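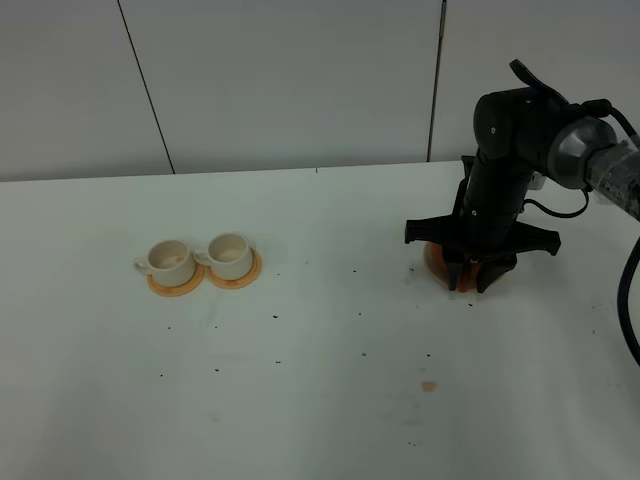 No. 400

I gave up coffee at home in February and took it up again nine weeks later, and in between I learned more about the water in this town than I ever wanted to know. This post is mostly about the water. There is a bit about beans at the end.

We moved to Wedau from a soft water area. For years I had made coffee the same way, with the same hand grinder and the same cheap filter cone, and it was always fine. In the first week here it tasted of chalk. I blamed the beans, bought different ones, and those tasted of chalk too. Then the kettle furred up within a fortnight and I worked it out.

The water company will send you a report if you ask for it. Mine came as a long table with most of the columns in units I had to look up. The two that matter for coffee are the total hardness and the alkalinity. Hardness is mostly calcium and magnesium, and a certain amount of it is good because it helps pull flavour out of the grounds. Alkalinity is the part that soaks up acid. If it is high, the sharp, fruity side of the coffee goes and what is left is flat and a bit dusty. Ours is high on both counts.

I tried the obvious thing first, a filter jug. It helped for the first few days of each cartridge and then tailed off well before the little light said it should. I was changing cartridges twice as often as the box suggested and putting a lot of plastic in the bin. The tea was better, I will say that. The coffee went from bad to dull.

Next was bottled water. I bought small bottles of everything the supermarket had and made the same coffee with each of them on a Wednesday morning, same dose, same grind. The differences were much bigger than I had expected. One was nearly as bad as the tap. Another, the cheapest in the shop, made the best cup I had had since the move. The trouble is carrying it home. We are on the third floor and there is no lift, and I drink a fair bit of coffee.

That was when I stopped for a while. I drank tea in the mornings and had my coffee out.

There are two places within walking distance. Aubert is by the station and opens at half past six, which suits people with trains to catch. The coffee is dark and strong and comes fast, and the hard water bothers it less because there is so much roast in the way. I went there most days to begin with. Rurnine is further up, past the swimming baths, and does lighter coffee. I asked at the counter what they did about the water and was shown a unit under the sink about the size of a fire extinguisher, which splits the supply and blends a bit of the untreated water back in. It is plumbed in and serviced twice a year. I asked the price and decided against it on the spot.

They also told me something I had not thought of, that you can mix at home. You take water with almost nothing in it and add tap water until it tastes right. I had been treating it as a choice between one or the other.

So that is what I do now. I buy distilled water in the large containers, the ones sold for irons, after checking with the maker that this one is fit for drinking (plenty are not, so do check). I use one part tap to three parts distilled. At one to two it still had some of the dustiness, and at one to five it turned thin and sour, with a sort of empty middle. One to three is right for our water and would be wrong for somebody else's. It gets through a container far more slowly than bottled water did, so I only carry one up the stairs every couple of weeks.

A few notes for anyone trying the same.

Mix it in a jug the night before and keep it covered. Measuring water at seven in the morning is a nuisance and I got it wrong often enough to matter.

Descale the kettle before you start. I did not, and the first few brews picked up a taste that I put down to the mix. I threw away two perfectly good jugs of water.

Change nothing else for a week. I altered the grind at the same time as the water and had to go back and do it all again.

As for beans, I have gone back to the Prirnen roastery, who I used before we moved and had written off unfairly. Their washed coffees were the ones that suffered most in our tap water and they are the ones that have improved most. I buy the small bags. The delivery charge is more than I would like – it goes up again next month, according to their last email – but a bag does me ten days and I have stopped going to Aubert every morning, so it comes out cheaper.

I still go to Rurnine on Saturdays. They have a washed Ethiopian on as filter at the moment and I would like to get mine as clean as that. I think the next thing to look at is the grinder, as the burrs are old and there is a lot of dust in with the grounds. I have priced up a new set and will write about that when they are fitted.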